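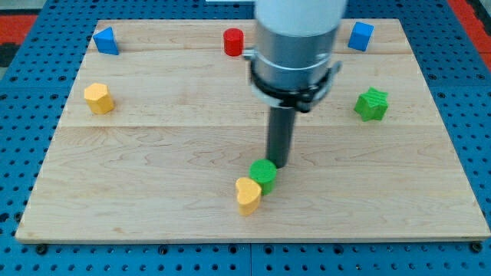
Blocks, mostly

Tuesday, April 28, 2020

I have been thinking about toy blocks more than a grown woman should. It began with a box from my aunt's flat in Prollcombe, which came to us in December and then sat under the stairs because we had no room for it anywhere else. I opened it last week. It held one bag of wooden blocks, a jigsaw with the sky missing and a lot of old newspaper.

The blocks I grew up with were all bricks and arches. You built a wall, then a gate, then somebody's brother knocked it over. The coloured sets with a star and a hexagon in them are a different sort of toy. A star is no use for building. It lies flat and takes up space and you can't put much on top of it, but it is always the first one a small child picks up. Lenni is 3 and he goes straight for the green star every time, then the yellow hexagon, and he leaves the cubes to me.

Cylinders are the next best. Stand one on its end and it behaves like any other block. Put it on its side and it is under the sofa. We have a wooden floor that slopes towards the window, so I now put a board down first. It was meant for bread. The planks have a bit of grain to them and the blocks slide less than they did on the tray, which was plastic and had a lip that got in the way of everything.

Triangular prisms are roofs. I have tried to suggest other uses (ramp, boat, slice of cheese) and been told no.

I washed the old blocks in warm water with a drop of washing-up liquid, one at a time, and dried them straight away with a tea towel. Don't leave them to soak. Selamawit did that with hers and the paint came up in blisters on the red ones. If the edges have gone rough, a fine sandpaper will do it, and then a little oil on the bare wood. Mine needed it on 4 of the pieces – all corners, where they had been chewed, possibly by me.

I did look at buying a new set as well. Hertta swears by the shop in Brastside, but it is shut at the moment and the website only had the big nursery crate. So we are managing with what we have and mixing in some cotton reels, which make decent chimneys.

The jigsaw has gone back under the stairs. I might do the bottom half of it at the weekend if it rains.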